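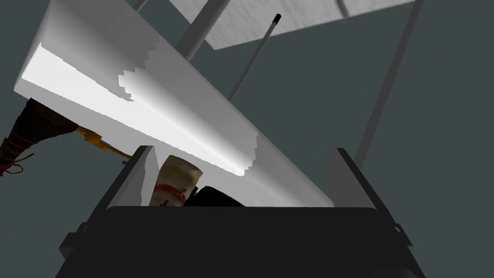

White panel under an overhead surface, computer rendering

Wanted: home bakers for the Storndale Bread Study

Do you bake bread at home, even if it's only once in a while? Even if it comes out a bit flat? Then we would love to hear from you!

We're looking for 60 people in and near Storndale to bake the same plain loaf in their own kitchens this fall and tell us how it went. That's the whole idea. We want to learn why one recipe can give such different loaves from house to house, and the only way to find out is to get a lot of people baking it and writing things down.

The study grew out of a recipe swap at the Merrick Street library. Rehema Okoth brought in her grandmother's sandwich loaf, copies went home with everyone, and the next month people came back with bread that was tall, short, sour, sweet, pale and nearly black. Same recipe! We talked about it for two hours and missed the talk on jam.

What you'll do

You bake one loaf a week for 10 weeks. The recipe stays the same for the first 3 weeks so we can see how much your own loaves differ from each other. After that we ask for one small change at a time: a longer rise, cooler water, a different shelf in the oven, that sort of thing. Each time you fill in a one-page sheet with the room temperature, your rising times, the height of the loaf and a few words on how it tasted. Please do write the few words. "Tasted like toast before I toasted it" was the most useful note in our trial run.

Plan on about 3 hours a week, and most of that is waiting for dough. You can do laundry, help with homework, go for a walk. We only need you to look at the clock now and then.

Twice during the study we'll all get together in the upstairs room at the library to cut up loaves and compare. Bring a friend, bring butter. If you can't make it to either one, you can still take part.

Who can join

Anyone 18 or over with a working oven. Kids are welcome to help an adult who has signed up (they tend to be very strict about the measuring). You don't need a mixer or a bread machine, and in fact we'd like everybody to knead by hand. We have plenty of long-time bakers already, so beginners, please don't be shy. We'd also be very glad to get more people with gas ovens, and anyone who lives up on the ridge, where the kitchens run cold.

The recipe has wheat flour in it and there's no way around that, so sadly this one isn't for you if you can't handle or eat wheat.

What you get

Flour, yeast and salt for every loaf, an oven thermometer that is yours to keep, and a printed booklet of the results in December. There's no pay. You keep all the bread, of course.

What happens to your notes

Your sheets get a number in place of your name. Noeline Costigan types them up and she's the only one with the list that matches the two. If you want to stop partway through, just let us know. We'll ask whether we can still use the sheets you've turned in, and no is a fine answer.

How to sign up

Pick up a form at the library front desk or at the Urnetard Bakery counter, and leave it in the blue folder at either place by August 26, 2021. The form asks what kind of oven you have, how often you bake, and whether there's a time of day you can't be reached by phone. Shayne Henare will call everyone back, so please write your number clearly.

If more than 60 people sign up we'll draw names, trying to keep a good mix of ovens and experience, and start a waiting list for a spring round on rye.

Flour pickup is at the library side door. The bags are heavy, so if you need yours dropped off, check the box at the bottom of the form and Kirsty Tipoki will bring it by.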